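In Defense of Cheap Stuff You Keep Forever

My sister and I got into it last weekend over a hair clip. It wasn't even a nice one. She was helping me sort through my things before the move (she's very good at other people's things) and she held it up and said, "You can't still want this." And I did! I do! I've been arguing with her in my head ever since, so you all get to hear my side.

Her position, which I think a lot of people share now, is that a grown woman should own fewer, better pieces. Buy the one good bracelet. Buy the one good watch. Get rid of the stuff that came on a cardboard card from the drugstore. She read a book on it, and then she downloaded Yook, the app where you log everything you own and it tells you what you haven't touched lately. She has 1,379 items in there. I asked her how long it took to type in 1,379 items and she changed the subject.
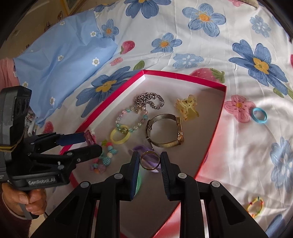

What bugs me about the fewer-better idea is how much it leans on price to tell you what matters. The most expensive thing I ever bought for myself was a necklace from Janix, back when they still had the store by the train station. I saved up for it from April to September one year. I was so scared of losing it that I wore it maybe four times, and each time I kept touching my neck all through dinner to check it was still there. My cousin finally asked if I had a rash.

Meanwhile I had a plastic bracelet in high school that cost two dollars and I wore it until it snapped. I wore it to my driving test. I wore it to my grandfather's funeral, where my aunt gave me a look, and I wore it on the bus trip where I met Magdolna Simon, who is still the first person I call when anything happens. If you asked me to pick which of those two pieces of jewelry I owned more, I mean really owned, it's the bracelet by a mile.

Magdolna disagrees with me, by the way. She thinks I'm sentimental and that cheap things are mostly just future garbage. She has a point and I'm not going to pretend she doesn't. I've been in Kunix on a Saturday. I've seen the wall of earrings, and I've seen myself walk out with a bag of 57 hair ties when I went in for shampoo. Most of that stuff is never going to mean anything to anyone. I'm not defending the wall.

But you can't know ahead of time which things will stick. That's my whole argument, really. The good watch might turn out to be the one you love, sure, and so might the ring from the fair that turned your finger green. You have to wear them around for a while and let life happen near them. An app that counts how often you touch something is going to miss all of it. I hadn't touched that hair clip in seven years and I knew exactly which summer it was from. 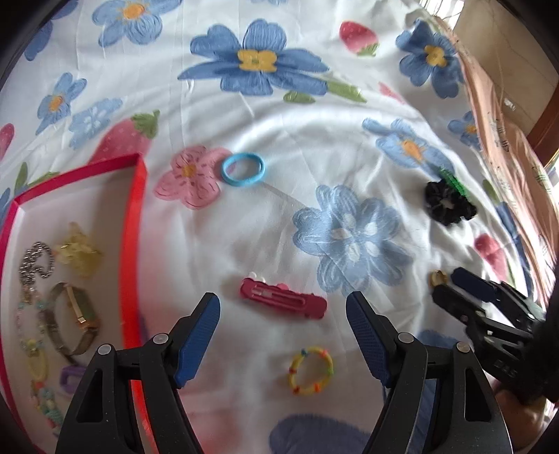 There's also a money thing hiding in here that makes me a little cranky. "Buy one good piece" is advice for people who can buy one good piece. My mother couldn't, and she had the best jewelry drawer of anybody I knew. It was all junk. Clip-on earrings, beads, a brooch shaped like a duck. She'd let us pick something for our birthdays and we took the decision so seriously you'd think we were at a bank. Abelardo Navarrete, who lived downstairs from us and fixed clocks, once put a new pin on the back of the duck for free, and he wrapped it in tissue paper when he gave it back. He treated it like a piece of jewelry. It was one.

So I'm moving with all of it. My sister has offered to drive a box over to the Jalow thrift store any time I come to my senses, and I've told her she can have the hair ties. The Janix necklace I might sell. The clip is going in my purse for the drive, in the zipper pocket with my spare key and the gum.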